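From the Workshop: Leg Season

It is December, and in Koltutstead that means folding chairs, extra guests, and the annual discovery of how many of our plastic stools and side tables no longer stand on all their feet. Carola Ruppert has been taking them in at the repair bench since the first cold snap. The shelf behind her now looks like a garden center in a recession.

Most of what comes in is white molded plastic, and most of it has been treated with glue. Please stop gluing it. Craft glue sits on this kind of plastic like syrup on a windowpane, and Carola then spends 12 minutes scraping it off while saying things we can't print in a family newsletter.

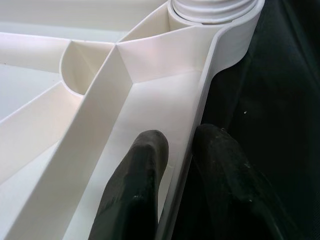 Turn yours over before you bring it in. The top tells us very little -- somebody sat on it, we gathered that. The trouble is generally underneath, down among the ribs, along with the crumbs and (last month) a library card belonging to Mattes Janssen. Run a finger along each wall and mark any crack with a pencil. If there's a thread for a leg to screw onto, clean it with an old toothbrush. Retire the toothbrush afterward.

Loose legs should travel in a bag with your name on it. We have 3 orphans from last winter, and Britta Hollmann has threatened to make them into a lamp.

The bench is open until 2 in the afternoon. Bring the stool. Leave the glue at home.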